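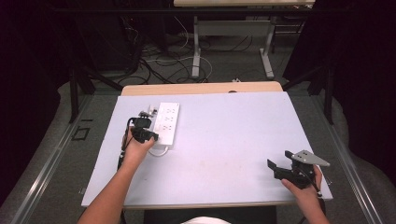 手持ちグリッパーによる差し込み動作の学習 よくある質問

最終更新 5 Jun 2026

Listuraの手法と結果について、問い合わせ窓口に届いたものをまとめました。同じ質問が三度来たら載せる、という基準で運用しています。五度来ても載っていないものは、答えたくないか、答えがないかのどちらかです。

Listuraとは何ですか

人が両手に一つずつグリッパーを持って作業し、その記録から双腕ロボットの動作方策を学習する手法です。題材は電源タップへのプラグの抜き差し。もう少し華のある題材はなかったのかとよく聞かれますが、華のある題材はたいてい許容誤差も大きいので、私たちの知りたいことには向きません。

なぜロボットを遠隔操作して記録しないのですか

以前はそうしていました。遠隔操作だと、プラグが穴の縁に当たったときに操作者が固まります。何に当たっているのか手に伝わらないので、画面をにらみ、少し引き、また押し、また当たる。方策はこの逡巡を実に忠実に覚えました。手持ちにすると抵抗が手首まで来ますから、人は考える前に角度を直します。その「考える前」の部分が欲しいのです。

データはどのくらい使いましたか

最終版の学習に使った試行は1609回です。収録は2000回行いました。差の大半は時刻同期のずれによるもので、左右の記録が互いに別の作業をしているように見える試行を除いています。残りは、収録者がグリッパーを置いて素手で差してしまった回です。気持ちはわかります。

成功率を教えてください

学習に使っていないタップに対して75パーセントです。「プラグが根元まで入り、手を離しても抜けない」ものだけを成功に数えます。半分刺さった状態を成功に含めれば数字はずっと見栄えがしますが、半分刺さったプラグを家で見たら、たぶん皆さんは差し直すでしょう。

失敗の内訳は

いちばん多いのは向きの誤りで、位置は合っているのに、プラグが少しねじれたまま押し込もうとします。次が、隣の差込口への堂々とした挿入。指示した口と違うので失敗扱いですが、動作としては惚れ惚れする出来です。査読者にもこの点だけは褒められました。

左右の手は別々に学習しているのですか

いいえ、一つの方策が両手分の動作を出します。別々に学習した版もTretskaという名前で残してあり、比較の表に載っています。Tretskaの右手はタップを押さえる仕事をよく忘れました。左手は相手を待つということを知りません。共同研究の縮図のようで、発表のときにはここで笑いが起きます。

指先の形は結果に影響しますか

かなり影響します。先端を斜めに落とした角ばった指を使っているのは、差込口のそばまで寄せても自分の指で穴を隠しにくくするためです。初期の先の四角い指では、いちばん見たい瞬間に手元のカメラから穴が消えていました。ただし先端が細いぶん、つかむ位置がずれるとプラグが回ります。上に書いた向きの誤りの一部は、方策より指のせいだと考えています。この点は内部でも意見が割れており、学習の担当は指を疑い、指の担当は学習を疑っています。

手元のカメラだけで足りるのですか

差し込みの最後の部分なら足ります。問題はその前です。指を開いて近づく段階では、手元の視野はほとんど天板で占められ、タップは隅のほうに少し入る程度ということも珍しくありません。そこで頭部側の視点を併用し、接近は頭部側、最後は手元に重みが移るように学習させました。重みの切り替えは手で決めたものではなく、学習の結果です。決めてみたこともありますが、負けました。

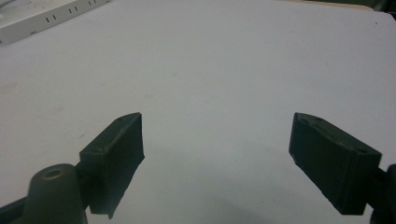 Nedeljkovićからは、頭部側の視点を外しても初期位置さえ毎回そろえれば成績はほとんど落ちないはずで、併用の効果と呼んでいるものは初期位置のばらつきを吸収しているだけではないか、という指摘が来ています。5月に追試をしたところ、初期位置を固定した条件では確かに差が小さくなりました。ただ、初期位置を毎回そろえてくれる家庭や工場を私たちは知りませんので、併用は続けます。指摘そのものは正しいので、次の版の本文に入れる予定です。

力覚センサーは使っていますか

使っていません。手持ちの利点は人が抵抗を感じることだと書いておきながら、その抵抗を記録していないのは矛盾ではないか、という質問もまとめてここでお答えします。矛盾です。今のところ、抵抗に対する人の反応が動きとして残っていれば学習には使える、という立場をとっています。センサー付きの版は設計中で、設計中である期間がそろそろ設計より長くなってきました。

収録にはどのくらい習熟が必要ですか

慣れるまでに11試行ほど捨てるつもりで始めてください、と以前は案内していましたが、「ほど」とは何だという問い合わせが来たので、現在は11試行を練習と定め、データには入れないことにしています。上手な人のデータだけを集める必要はありません。少し外して直す動きが混じっているほうが、方策は外したときに立ち直れます。わざと下手にやるのは駄目です。人が演じる失敗は、どれも妙に似ています。

プラグ以外の作業にも使えますか

同じ手順でSkekcombeのコネクタ課題を試しています。結果はまだ載せられる状態にありません。服を畳めるかという質問も定期的に届きますが、試していませんし、試す予定もありません。畳める研究は他にたくさんあります。

コードとデータは公開されますか

コードは論文の採否が決まってから公開します。データは収録者の同意の確認が済んだものから順に出します。個別に早く欲しいという依頼には応じていません。急いでいる旨を丁寧に書いていただいても同じです。

論文の図の数字と本文の数字が合わないのですが

図が古い版のままでした。本文が正です。差し替え済みですが、手元に保存されたPDFまでは直せませんので、お手数ですが取り直してください。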